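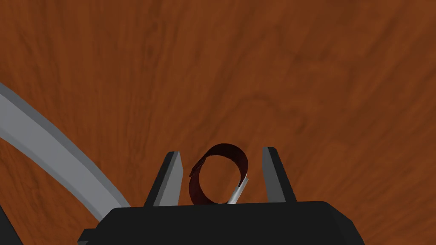

Reddish-brown wood grain, rendered, from above

Maltberg general discussion > Claltasa expansion: worth starting over for?

switchyard_sue
Posted 2019-08-14

I finished the Claltasa campaign last night and I have to talk about it with somebody! I've put 634 hours into Maltberg (yes, I know) and I thought I was done with freight sims for a while. Then Grovari puts out this mountain map with the rack railway and the timed ore contracts and there goes my summer.

I started a fresh company for it instead of carrying my old one over. You begin with one tired diesel and 4,000 in the bank, and the first ore contract wants a siding you can't afford yet, so for the first few evenings you're hauling milk and mail up the valley and watching every coin. I loved it. I haven't felt that broke in this game since the first week I owned it.

So did you start over or bring your old save? And has anyone made the Odera summit run inside the time limit without a second engine?

brakevan
Brought my old company. I don't have the patience to haul milk again, sorry. With a full depot the map is a nice weekend, maybe two, and then you've seen it. The summit run is easy if you can just buy the big electric on day one.

switchyard_sue
But that's the thing, you skipped the best part! The big electric is what you're working toward the whole time. When I finally bought mine I took it up and down the valley with no wagons on, just to hear it.

halfpastnine
I'm with brakevan on this one. Starting poor is only fun if the poor part has decisions in it. In Claltasa there's one sensible order to do the first six contracts in, and any other order costs you a loan. That's a checklist. The base game gave you three towns and let you mess it up your own way.

switchyard_sue
Okay, I'll give you that the opening is tight. I don't agree there's only one order though. I did the sawmill before the dairy, which the guide says not to do, and it paid off because the sawmill gives you the flat wagons early. 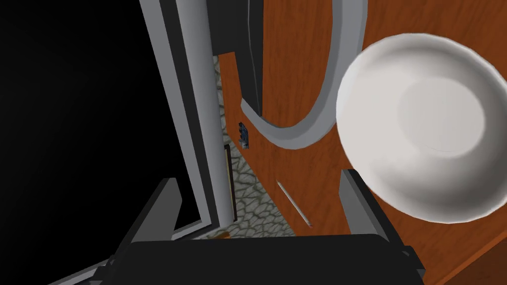 And once you have those you can take the bridge parts contract in May, game time, well before the snow rules kick in. I never needed the loan. I was down to nothing at one point – the fuel bill came in while I was stuck behind a passenger train – but I got through it, and that was the most fun I've had with this game all year.

halfpastnine
Huh. I never tried the sawmill first. Does the dairy contract expire if you leave it?

switchyard_sue
It drops in price but it stays on the board. You lose a bit and make it back on the first load of timber.

Faith Lukumay
New here, hello everyone! I'm on my first company ever and went straight to Claltasa because my brother told me to. Was that a mistake? I have been on the rack section for two evenings and my train keeps sliding back at signal 41.

brakevan
Your brother is mean. Play the base map first.

switchyard_sue
No no, stay! Signal 41 gets everybody. Drop two wagons in the loop below it, take the front half up, park it, come back for the rest. It's slow but you won't slide, and the contract only cares when the last wagon gets there. Also check your sand level, it doesn't refill by itself on this map.

Faith Lukumay
I did not know there was sand.

halfpastnine
It's on the depot screen, second tab, under brakes. Terrible place for it.

rustybuffer
Odera with one engine: yes, done it, 48 seconds to spare. Small electric, five wagons, and don't stop for water at the middle station even though the game nags you. Brake late into the top tunnel. I can put the replay up tonight if people want it.

switchyard_sue
Please do!! I've been running six wagons, so that might be my whole problem. Going to try it with five after dinner.

brakevan
Fine, I'll start a new company. If I'm still hauling milk on Sunday I'm sending you the bill.

Faith Lukumay
Got past the signal! Two trips, like you said, and I filled the sand first. Now there is a snowplow and I don't know where to keep it.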